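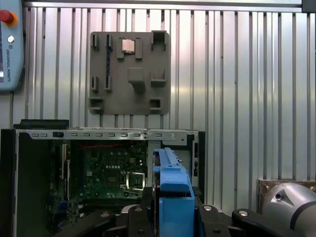 **Blue printed fingers vs. the stock rubber pads for CPU placement, opinions?**

**edmund_michalski** · June 2021

Ok so this is the PC assembly cell, UR arm, wrist cam view. The job is take the processor off the fixture plate and set it in the socket. Later on memory too but one thing at a time.

Been going back and forth on fingers for weeks. Tried so far:

- stock pads that came with the gripper. Great grip, too fat. Can't get down by the socket frame without touching something
- printed fingers v1, straight, thin. Flexed like crazy
- printed fingers v2, the stepped ones, with the window near the base. What's on there now

v2 is way stiffer but I'm still getting the part rotated a little when it closes. Not much. Enough that it sits on one corner and won't drop. Ran 113 placements last night, 22 no good, almost all of them rotation.

Is this a finger problem or a gripper problem? The linkage type swings the tips in an arc when it closes and I'm starting to think that's the whole thing. Somebody talk me out of buying a parallel one.

---

**lowbacklash**

it's a gripper problem. Linkage fingers on a part that thin, you're fighting the geometry. Tips go down and in at the same time. Buy the parallel one

---

**Ela_K**

Disagree. We run the same style of linkage on connectors and it's fine as long as you compensate z while closing. Move the arm up by whatever the arc gives you. Ten lines of script.

What's your tip surface? bare print? If it's bare, that's your rotation. Two hard flat faces that aren't quite parallel, part is going to turn until it finds an edge it likes.

---

**edmund_michalski**

@Ela_K bare print yeah. Sanded.

I do have a z move in there but it's one fixed step at the end, not during. Could be part of it.

---

**lowbacklash**

sanded makes it worse lol. you rounded the faces

---

**Stasex**

why fingers at all. Vacuum cup. The top of a processor is a flat piece of metal, it's the easiest vacuum part in the world. We use a Lultden cup, the small soft one, and I couldn't tell you the last time we dropped one.

---

**Ela_K**

Vacuum's fine if CPUs are all you ever pick. He said memory next. And then he needs a tool changer and a hose on the arm and it's a different project.

Also look at the setup, that case is under a fixture plate right on the wall. Everything comes in from the side. I wouldn't want a cup and a hose in there as well.

---

**Stasex**

tool changer isnt that bad. But ok fair on the hose

still, 22 out of 113 with fingers, I'd be trying a cup tomorrow morning

---

**d.laskowska**

Different question, is the camera any use to you at the moment of placement? From that angle the blue finger comes right up over the bottom of the case and lands next to the socket. I'd worry that once you're close in you can't see the corner you need.

We moved ours to a side bracket with a slight tilt, and lost some reach near the wall, but now we can see the part and the target both. Worth more to us than any finger change.

---

**edmund_michalski**

@d.laskowska good catch. Right now I look once from back here, find the socket, then go in blind. So no, it's no use at the end.

Never thought of tilting it. Bracket file anywhere?

---

**d.laskowska**

I'll dig it up. It's for our wrist flange so check the bolt circle before you print it.

---

**lowbacklash**

ok but if he goes in blind then we don't even know it's the grip. could be the socket position is off by a hair and it LOOKS like rotation. Did you measure the rotation or eyeball it

---

**edmund_michalski**

...eyeballed it. From the corner it hangs up on.

---

**Ela_K**

Then do this before spending money. Grip the part, back out, show it to a fixed camera, write down the angle. Let go, regrip, again. Do 233 of them or whatever you have patience for. If the angle is all over, fingers. If it's steady but off, calibration, and it's free to fix.

And stick some thin silicone sheet on those tips in the meantime.

---

**lowbacklash**

agree with Ela for once. Still say parallel gripper in the end. A used one is like 900 bucks

---

**Stasex**

cup and generator is less then that, just saying

---

**edmund_michalski**

Ok plan. Silicone on the tips, regrip test with a webcam on a stand, z move spread over the whole close. Camera tilt after that, when the bracket file turns up. Wallet stays shut for now.

Anyone have a favorite silicone thickness? I have 0.5 mm and 1 mm in the drawer.

---

**Ela_K**

0.5. The thick stuff squirms when you push down.

---

**lowbacklash**

1 mm, glued all the way to the edges. 0.5 tears on metal corners, went through a whole sheet of it in October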